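Besuch bei Satex im Oktober: Werksverkauf, Musterräume und ein langer Rundgang

Zweimal im Jahr öffnet Satex das Lager für Besucher, einmal im Frühjahr und einmal im Oktober. Ich war in diesem Jahr beim Herbsttermin dabei. Satex kauft Ausstellungsmöbel, Rückläufer und Einrichtungen aus aufgelösten Musterwohnungen, arbeitet einen Teil davon auf und verkauft alles in der eigenen Halle. Wer sich vorher anmeldet, kann an einer Führung durch die Bereiche teilnehmen, die sonst geschlossen sind.

Anfahrt und Einlass

Die Halle liegt am Ende des Gewerbegebiets, hinter dem Reifenhandel. Mit dem Bus kommt man bis zur Haltestelle am Kreisverkehr, von dort sind es zehn Minuten zu Fuß, ein Stück davon ohne Gehweg. Der Parkplatz war um neun Uhr schon zur Hälfte belegt. Der Eintritt kostet 5 Euro und wird beim Kauf verrechnet. Dafür bekommt man einen Lageplan, der leider noch den alten Stand der Halle zeigt. Die Kasse ist inzwischen auf der anderen Seite.

Die Führung begann pünktlich und dauerte etwas länger als eine Stunde. Unsere Gruppe hatte 24 Teilnehmer, was in den schmalen Gängen im hinteren Teil zu viel war. Wer weiter hinten lief, verstand nur die Hälfte. Ich habe mich deshalb nach der ersten Station nach vorn gestellt.

Die Halle

Die Verkaufsfläche misst 2.710 Quadratmeter und ist nach Möbelart sortiert. Vorn stehen Tische und Stühle, dann kommen Betten, dann Polster. Regale und niedrige Schränke nehmen den größten Teil der rechten Seite ein. Vieles davon hat eine helle Oberfläche in Eichenoptik, die offenbar in den meisten Musterwohnungen der letzten Jahre verwendet wurde. Wer Nussbaum oder lackierte Fronten sucht, muss länger gehen.

Jedes Stück trägt einen Zettel mit Herkunft, Maßen und Zustand in drei Stufen. Stufe eins heißt ohne sichtbare Mängel, Stufe zwei leichte Gebrauchsspuren, Stufe drei sichtbare Schäden. Ich fand die Einstufung im Großen und Ganzen zutreffend. Bei einer Kommode der Stufe zwei klemmte allerdings eine Schublade so stark, dass ich sie nicht aufbekommen habe. Der Mitarbeiter hat das notiert und den Preis gesenkt.

Werkstatt

In der Werkstatt werden Kanten nachgeleimt, Beschläge getauscht und Kratzer mit Hartwachs gefüllt. Gezeigt wurde das an einem Regalboden. Das Wachs wird erwärmt, aufgetragen, mit dem Hobel abgezogen und zum Schluss mit einem feinen Pinsel in der Maserung nachgezeichnet. Bei heller Holzoptik sieht man eine gute Reparatur danach nur noch im Streiflicht. Kleine Abplatzungen an Vorderkanten werden oft gelassen, weil sich die Arbeit beim Verkaufspreis nicht rechnet.

Nebenan war ein Tisch der Firma Sitthichai aufgebaut, die Möbelgriffe und Rollen liefert. Man konnte sich Griffe zum Ausprobieren mitnehmen. Der Stand von Bustness, auf dem Plan noch eingezeichnet, fehlte.

Musterräume

Am Ende der Halle liegen die Musterräume. Sie heißen intern Kevance und dienen dazu, Möbel auf verschiedenen Böden zu zeigen. Mich hat dieser Teil am meisten interessiert, weil wir zu Hause einen dunklen Flur haben und seit Monaten über ein Regal dafür reden.

Am längsten stand ich in dem Raum mit dem schwarzen Boden. Das Muster erinnert an Marmor, mit weißen Adern, die an manchen Stellen dicht und fleckig sind und sonst wie dünne Risse verlaufen. Helles Holz hebt sich davon deutlich ab. Das offene Regal hat an der Kante der Seitenwand kleine Macken, auf dem Boden sind feine Kratzer. Beides würde mich in einem Flur nicht stören. Die kräftige Maserung im Innern der Fächer gefiel mir besser als auf dem Prospekt, wo alles glatter und gelber wirkt. 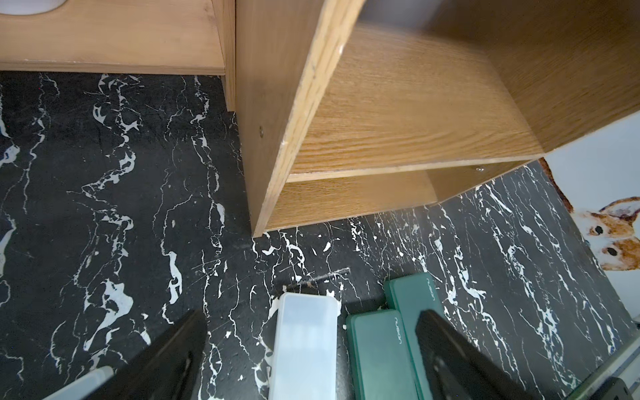
Preise und Abholung

Die Preise liegen nach meinem Eindruck bei fast der Hälfte dessen, was vergleichbare Möbel neu kosten. Bei Polstern ist der Abstand kleiner. Verhandelt wird nur bei Stufe drei. Gekaufte Möbel können 2 Wochen kostenlos stehen bleiben, danach fällt eine Lagergebühr an. Liefern lassen kann man auch, allerdings nur bis zur Bordsteinkante. Decken und Gurte sollte man selbst mitbringen, die Leihdecken waren gegen Mittag alle vergeben.

Zu essen gab es Suppe und belegte Brötchen im Vorraum. Sitzplätze waren knapp - auf den ausgestellten Stühlen durfte man nicht essen.

Gekauft habe ich am Ende einen Satz Griffe und einen kleinen Hocker der Stufe zwei. Für den Flur muss ich erst noch die Nische ausmessen. Der nächste Termin ist im Frühjahr, die Anmeldung zur Führung läuft wieder telefonisch.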